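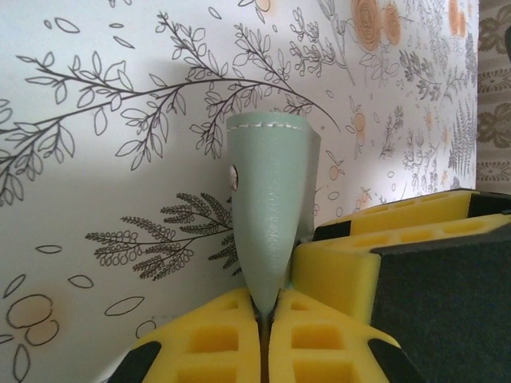
Leather care tips I no longer believe (and the few I still do)

Every second cleaning page on the internet tells you to rub olive oil into your leather. I did it once, to a tan satchel, on the strength of an article that had more ads than sentences. The satchel went dark in patches, picked up every crumb in the pantry and by summer smelled like an old salad. So take what follows as the opinion of someone who has wrecked a few things and is now suspicious of most advice, including her own.

First, work out what you have

Most tips skip this, and it matters more than the product. Leather with a coloured coating on it wants quite different treatment from bare veg-tanned stuff, and suede is another animal again. Put a drop of water somewhere that won't show. If it beads and sits there, the surface is finished and you mostly need a damp cloth. If it soaks in and leaves a darker spot, go gently with everything, water included.

Labels don't settle much. "Genuine leather" tells you it's leather and very little else. I've had "genuine leather" belts that peeled like sunburn.

Pale colours

Pastel leather is everywhere at the moment: sage green, oatmeal, that washed-out pink. It's lovely in the shop. At home it collects dye from new jeans, newsprint, red receipts and the inside of whatever bag you put it in.

Things I've tried for dye transfer on pale finished leather:

White vinegar - did nothing to the mark and took some of the shine off.

Toothpaste - please don't. It's an abrasive. You'll get the mark off along with the colour.

Hairspray - the old standby for biro. It worked on biro in the days when hairspray was nearly all alcohol. What's in the can now mostly leaves a sticky ring.

A white eraser, the soft kind - the only one I'd repeat, and only on light scuffs. Small strokes, no pressing.

Lukewarm water with a drop of plain dish soap - boring, and it handles most of what people buy a kit for. Wring the cloth until it barely feels damp, wipe the whole panel so you don't leave a tide mark, and dry it with a second cloth.

If the dye has been there since April, it has probably moved in. Rania Karam, who used to do alterations down the road from me, told me to leave old denim marks alone and call them wear. I argued at the time. I've since come round.

Stitching

Light thread on coloured leather goes grey well before the leather looks dirty. The usual advice is an old toothbrush and soap, and that's fine provided the toothbrush is properly soft. I use a baby one. Go along the line of the stitches, never across, and keep the suds off the cut edges.

Don't put conditioner on the stitching. It turns white thread yellow and no amount of brushing gets it back. I wipe the conditioner on with a fingertip wrapped in an old T-shirt and stop a few millimetres short of the seam.

One loose stitch isn't an emergency. Don't snip it flush, though, or the next few will follow. If it's polyester thread you can trim it to a short tail and melt the end with the side of a hot pin. Cotton and linen will just burn, so leave those for someone with a needle.

Rivets and snaps

Metal polish and leather do not get along. Murel makes a paste that brings rivets up beautifully and also leaves a black halo on any pale leather it touches, as I found out on a key case. If you really must polish, cut a hole in a bit of stiff plastic from a takeaway lid, fit it over the rivet and polish through the hole with a cotton bud. Personally I now buff with a dry cloth and accept a bit of dullness.

Green crust around a brass or copper rivet can be picked off with a toothpick. It'll return if the leather stays damp, so have a look at where you're storing the thing.

Conditioners

I own more of these than I'd like to admit. Privolwood's tin is pleasant and smells of oranges. The Lodska balm costs more than twice as much and I can't tell the difference, with my eyes open or closed. Majdi Issa swears I'm using the Lodska wrong and that it needs to be warmed in the palm first. I warmed it. Same result.

More important is how often. The tin says monthly. The people who make the tin would, wouldn't they? I do a bag 2 times a year, a wallet when it feels dry, and finished leather hardly ever, as most of the stuff just sits on top of the coating. Use a smear the size of a pea and wait overnight before deciding it needs another.

Test it underneath first. Conditioner can darken bare leather, and it doesn't always dry back.

Keeping small leather things in shape

Cases, cones, pouches and holders slump if they're stored empty under something heavy. Stuff them with plain white tissue. Newspaper leaves ink behind, and bubble wrap can leave its dimples pressed into soft leather over a hot summer (mine did, in a cupboard that gets the afternoon sun).

Silica sachets are another thing I'm doubtful about. One or two in a damp cupboard, fine. A handful zipped into a small bag for a year can dry the leather out more than you'd like.

Plastic tubs with tight lids grow mould. Use a cotton bag or an old pillowcase.

If it gets soaked

Blot, stuff, and leave it in the shade. Keep it away from the heater, the hairdryer and the dashboard. I've read that rice draws the water out, and I've also spent an evening digging rice out of a coin pocket.

Mould wipes off finished leather with a cloth barely dampened with half metho, half water. Do it outside, test a hidden corner first, and throw the cloth away after. On suede I wouldn't attempt it.

Mireille Obeidat wrote in to ask whether saddle soap is all right on handbags. On saddles and boots, sure. On a soft coloured handbag I'd say no, it's stronger than it sounds and most people leave half of it in the creases. Georges Nasrallah disagrees and has used it on the same brown briefcase for 13 years. It's a very good briefcase, and it was very brown to begin with.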